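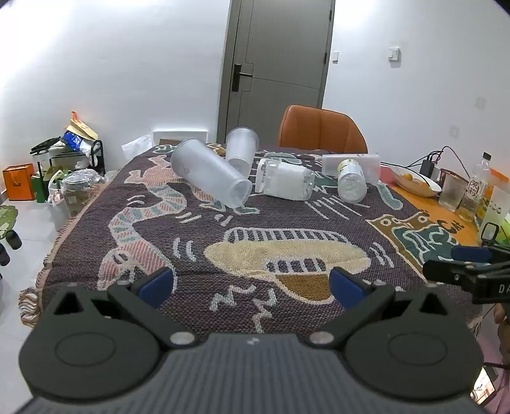

About the Plonthorpe Table Rooms

The Plonthorpe Table Rooms provide furnished rooms for shared meals, small classes and neighborhood gatherings. Our members include language circles, craft groups and families who need more space than they have at home. The rooms are open throughout the year, except for two weeks in August, when floors are refinished and chairs are repaired.

Our Rooms

We maintain three rooms. The Sota Room is the largest and is generally reserved for classes. The Cloken Room has a small kitchen attached. The Hijazi Room is the quietest of the three and is preferred by reading groups.

Furniture is chosen for daily use. Upholstered chairs are brushed weekly, and power strips are kept at the tables for groups that bring their own equipment. Members may rearrange any room as they wish, provided that the door is kept clear and the furniture is returned to its place at the end of the booking.

Our Tables and Textiles

Visitors often remark on the cloths. Under the direction of Flurina Plattner, who has managed the house collection for five years, Plonthorpe covers its tables with woven textiles where other halls might use plain linen. Patterned pieces with animals and creatures are especially popular with younger members. A dark purple blanket with a large pink lizard-like figure and a tasseled edge is among those in use.

Textiles are shaken out after each booking and aired on a rotating schedule. Members are asked to lift bowls and bottles when moving them, as dragging pulls the weave, and to report spills promptly. Fringes should not be trimmed, knotted or braided.

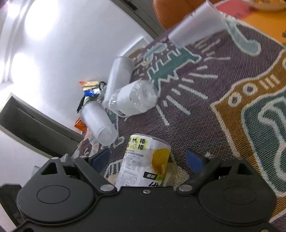
Cups and a labeled container on one of our woven cloths.

Food and Shared Supplies

Groups are welcome to bring their own food and drink. Bowls, trays and small baskets may be borrowed from the cupboard in the Cloken Room — please return them clean. Fruit and sealed snacks may be left for the next group if they are placed in a bowl or on a tray. Open drinks may not be left overnight.

Membership and Bookings

Plonthorpe hosted 1,812 bookings last year and expects to reach 2,000 in the current one. Rooms may be reserved by members up to three months in advance. Applications for new group memberships are accepted at the front desk during opening hours.

Page last reviewed Mon 20 April.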